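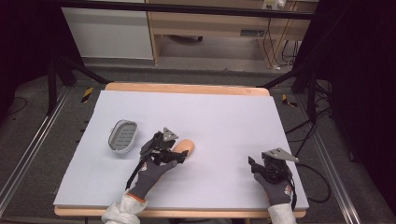

Attachment 1: both grippers on the foam board, left jaws towards the peach-coloured piece, grey dish to the left.

Ticket 498
Opened by: Wukcombe student robotics club, table team
Project: Zestport (pick up the thing, put it in the dish)
Status: Closed, grudgingly
Month: July 2024

Problem as first reported
Left gripper drops out of the recording partway through a run. The right one carries on as if nothing has happened. We end up with a file in which one hand is doing a careful job and the other has apparently left the building.

Log

Entry 1. Restarted everything. Fine for two runs, then the same again. Restarting has been the official fix since March and we would like to retire it.

Entry 2. Swapped the left and right cables at the hub. If the cable was bad, the fault should have moved to the right gripper. It stayed on the left. Swapped them back, and in doing so unplugged the laptop charger, which cost us a quarter of an hour and is not part of this ticket.

Entry 3. Clorkis logger (the club's own, don't go looking for a helpline) gave 1,311 lines for one run. Of these, 162 were the same warning: "left pose stale". So the gripper is still sending its jaw opening. What goes missing is where it is in space. That rules out the power theory, which had been popular.

Entry 4. Tried slow runs. No dropouts. Tried normal speed with the wrist turned well over towards the dish. Dropout nearly every time. Whoever wrote "random" in the first report owes the rest of us an afternoon.

Entry 5. Took the left gripper apart as far as we are allowed. One screw under the metal plate on top was loose enough to turn by finger. The plate shifted when the wrist went over, and the tracking gave up. Tightened it, put a dab of thread lock on it, redid the calibration.

Entry 6. Ran the full practice set for the Woldemariam Cup task. 4 stale warnings in total, all in the first second after start-up. The organisers' rules let us trim that.

Still open
- Check the right plate as well. It feels solid, but so did the left one.
- Files recorded before the fix need going through. Any run with stale poses on the left goes in the bin, including the good one.
- Add "wiggle the plates" to the start-up sheet, before "restart everything".

Reopen this ticket if it comes back. Please do not open a new one called "gripper weird again", as we already have three.

Wukcombe Student Robotics | Contact the table team | © 2024 | Back to top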